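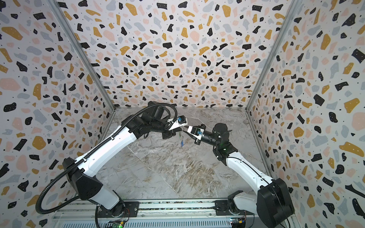 Terrazzo is where we left off last week, and I promised those of you who stayed behind to argue with me that we would come back to the question of imitation. A real terrazzo is chips of stone set in a binder, ground down and polished, and for most of its life it has been something you walk on. Once it becomes a printed pattern it can go anywhere, and it usually goes up. Look at the terrazzo wallpaper here, running around the walls, with a gray-and-white marble floor underneath it. The old arrangement would have put the chips underfoot and kept the veined stone for the walls of the lobby, if the owner could pay for it. I'd like you to keep that reversal in mind through all of today's notes, even when I wander off (and I will wander off).

Where the pattern comes from

The usual story begins in and around Venice, with floor layers who had marble offcuts on their hands and a good deal of sense about not wasting them. The early binder was lime. Later on, portland cement made the work harder-wearing, and thin metal divider strips let the crew pour one color next to another and control where the floor cracked. By the middle of the last century you find it in schools, hospitals, bus stations and an awful lot of bathrooms. Many of you will have grown up walking on it without ever learning its name, and I think that's a lovely way to have known something!

Words to learn before Sunday's reading: aggregate, matrix, divider strip, honed, broadcast, repeat. The last one belongs to printing, and we need it for the next part.

The problem of the repeat

A poured floor never repeats. The chips fall as they fall, and the grinder shows you one slice through them. A printed sheet has to come around again sooner or later, and your eye is much better at noticing this than you would expect. Usually it catches on one odd chip, a big one or a dark one, and after that you can't stop seeing it. Pattern designers call these "fliers" in the studio where I trained, though I've met plenty of people who had never heard the word.

Shiuli Kumarasinghe, whose sample drawings we passed around in July, draws her chips by hand and then spends most of her time moving them. Her first sheet for the Clanik range had 114 chips in the repeat, and she was unhappy with it because the big pieces lined up in diagonal stripes once it was hung. The version that went to the printer had 1,056. It looks calmer on the wall, and if you asked someone in the street which of the two had more in it I suspect they would choose the wrong one.

Marble is harder to fake, to my mind. A vein has a direction, so it tells you where one sheet stops and the next begins. Look at the joins first. When a vein runs into a seam and doesn't come out on the other side, you have your answer.
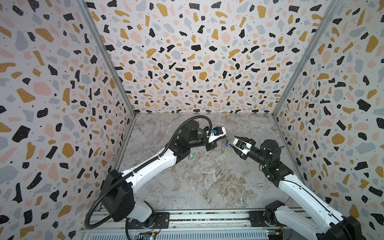 Terrazzo-style pattern on three walls, with a marble-effect floor.

Putting two stones together

Students often ask me whether it is bad taste to use two imitation stones in one small space. I used to say yes, rather grandly, and Larasati Wuisan talked me out of it over a very long lunch. Her argument was about scale. Chips are separate little shapes and veins are long wandering lines, so the two don't compete in the way that two chip patterns would. I would add only that it helps to let one of them be quieter in color. Try it with your own scraps before you decide who is right.

For next time

Find one chip pattern within walking distance of your home, real or printed, and trace or sketch a patch about as big as a sheet of paper. Write down whether it is on a floor, a wall, a counter or something else. If you believe it is printed, look for the repeat and measure it. If it is poured, look for the divider strips and tell me what metal you think they are.

Please read the Espinoza chapter too, at least as far as the part on grinding. Asanka Majumder has the spare copy and is happy to lend it out overnight.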